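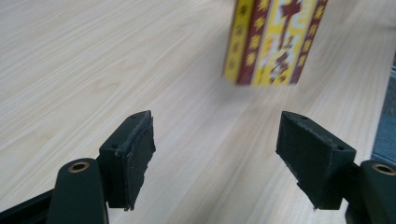

Rocío Troncoso's view, passed on while I was still hunting for my pen, is that a machine can do a chore when you can leave the building while it does it, and that by this measure the only household robot ever sold is the dishwasher. I said the dishwasher doesn't load itself. She said neither do I, from what she's heard.

Bench notebook, March, started 9:40 a.m.

Purpose today: "putting small stuff away," which the Brirkby plan lists as an easy chore, in the same column as wiping a counter. Whoever made that column has a very tidy house or has never looked in a drawer.

Where we stand, so I don't have to reread last month's pages:

Picking up boxes: fine. Stiff sides, flat faces, stands where you put it. If homes held only boxes we could all retire.

Picking up flat things off a flat table: not fine. You and I slide the thing to the edge, or get a fingernail under it. The policy has no fingernails. It presses down, closes on air, lifts, and carries the air to the destination with great care. It then reports success. I have worked with people like that.

Handing from left to right: works when the object is long enough for both hands. Short objects get a sort of custody dispute.

The Vergara shop floor asked in their last message whether this would be ready to sort returned parts by summer. I wrote back that it depends on which parts. They wrote back "all of them." Need to answer that properly and have been putting it off for two pages.

10:15. Demos going again. Plan is 400 for this chore, split between hands as evenly as we can stand. Logged 27 before the first coffee, threw out 2 where I fumbled and then rescued the thing in a way I don't want learned. Rocío thinks rescues should stay in. Her argument is that a chore is mostly rescues. My argument is that my rescues are ugly. We have left it that I tag them and she decides.
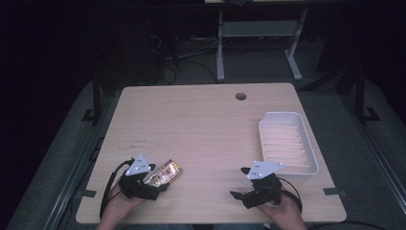 Wrist angle is most of what I'm learning from this, and I'm supposed to be the teacher. I come in too steep every time I'm in a hurry, and then I've got the piece by a corner and have to turn my whole arm over to set it down. The shiny gold ones are the worst for this. A flat piece held tilted in the left jaws, with the tray all the way over on the right, means either a long reach across or a handoff, and I notice I choose the reach whenever I think it won't matter. It does matter, to the policy. It will conclude that right hands are for moral support. Rule for the afternoon: left picks, right receives, even when it feels silly.

Also the ribs on the tray floor. A flat piece can land across them or along them, and I don't have a written definition of "put away" that covers either one. Is crooked in the tray still in the tray? At home, yes. At Vergara, surely no. Ask before we have hundreds of these labeled by mood.

11:50. Tried to time myself doing the same chore bare-handed for comparison and gave up. It's too quick to make an interesting number and slightly insulting to the equipment.

Note on the Arkport people's write-up, which Rocío left on my chair. They claim their arm "tidies a family kitchen." Read to the end. The family had been asked to put everything in the kitchen facing forward first. I make no comment, except that if my family could do that I wouldn't need the arm.

1:30 p.m. Left picks, right receives is slow and my forearm is complaining, but the handoffs look cleaner on playback. Fewer corner grabs too. Keep the rule.

The name for the tidy-up build is now Sikodness, over my objection. It sounds like something you'd take a day off for.

Draft answer to Vergara, for Rocío to tone down: it can pick stiff things with sides. It can sometimes pick flat things. It can't tell yet when it has failed, and somebody has to stand there and tell it. Sorting all returned parts by summer, no. Sorting boxed parts with a person nearby, maybe, and I'd want to see their table first.

To do:
Write down what "in the tray" means.
Tag the rescues.
Look at pad wear before the next long run.
Ask Rocío whether the dishwasher counts if you have to rinse first.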